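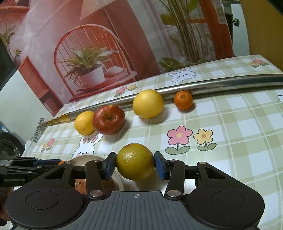

Corwen Thessaly

Mar 31, 2018

Filed under: Observing News, Variable Stars

The Prenville notebooks are done! Anybody who has been in the back room at Pliststead Observatory over the winter will know the ones I mean, the green ledgers that came over in fruit crates when the old Prenville station closed its dome. Every variable star estimate in them has now been typed up, checked against the page and loaded into Drokasari, our little database, and the total came out at 3,356. I would have guessed half that.

For newer members, a variable star estimate is about the simplest piece of useful astronomy there is. You find the star, you find two neighbors of known brightness, one a bit brighter and one a bit dimmer, and you decide where yours falls between them. Write down the number, the time and which comparison stars you used, and you have a data point. Do it again a week or two later and you're starting on a light curve.

The Prenville observers did this through all kinds of weather, judging by the margins ("haze to 40 degrees, not worth much" is one I typed more than once). Their favorite by a mile was R Leonis, with 1,190 estimates. It's a Mira star, an old red giant that swells and shrinks over a cycle of ten months or so. At a good maximum you can pick it up with the naked eye from a dark site, and at minimum it sinks past eleventh magnitude and you need a real telescope to follow it. When I plotted the whole run for the first time, the humps just marched across the screen, one after another, with a gap every summer where Leo slides behind the Sun. I called everybody in the building over to look.

Not all the humps are the same height, either. Some maxima are a full magnitude brighter than the ones on either side, and a couple have a flat shoulder on the way up that I'd read about and never seen in data I had handled myself. One of our members is comparing those shoulders with published curves and will have a write-up in a later issue.

Next on the list by number of estimates are U Geminorum, SS Cygni and R Coronae Borealis. U Gem is a fun one because it spends most of its life doing nothing at all. The ledgers have page after page of "fainter than 13.5" and then a line in much larger handwriting when it went into outburst. R CrB does the opposite – it sits near sixth magnitude for years and then drops out of sight behind a cloud of its own soot. The Prenville people caught the start of one fade with binoculars and stayed on it till they ran out of aperture.

A word about the comparison stars. The older ledgers use a chart sequence that was later revised, so a star marked 8.4 in the early pages might be 8.6 on a modern chart. We have kept the original numbers exactly as written and put the corrected value in a second column. If you download the file, please say which column you used when you share a plot. Nearly 200 entries also have a time with no note on whether it was standard or daylight time. Those are flagged, and for a slow star like R Leonis an hour makes no difference anyway. For the dwarf novae I would leave them out.

So what about new observations? Yes, please! Leo is high in the south after dark all through April, and R Leonis is an easy hop from Regulus, just a few degrees to the west. Look for the little group with 18 and 19 Leonis. The variable is the one with the reddish tint, and the color gets stronger in a bigger telescope. Try not to stare at it, as red stars seem to brighten the longer you look. Quick glances back and forth work much better.

The Moon is full as this issue goes out, so the first few evenings of April will be a washout for anything faint. By the middle of the month we'll have properly dark skies again, and the Sampaio reflector will be set up for variables on every clear evening that week. Bring a red flashlight and something warm. Charts will be on the desk inside the door, and there are spare clipboards. If you have your own binoculars, bring those too – R CrB is up in the east later in the evening and needs nothing fancier.

The typed file can be had by asking at the desk, and the original ledgers can be read in the library. Please leave them in order. There is also a thin blue notebook of sunspot drawings that was tucked into the last crate, and I haven't even started on that.

Pliststead Observatory Newsletter | Contact the editor | © 2018 Pliststead Observatory | Back to top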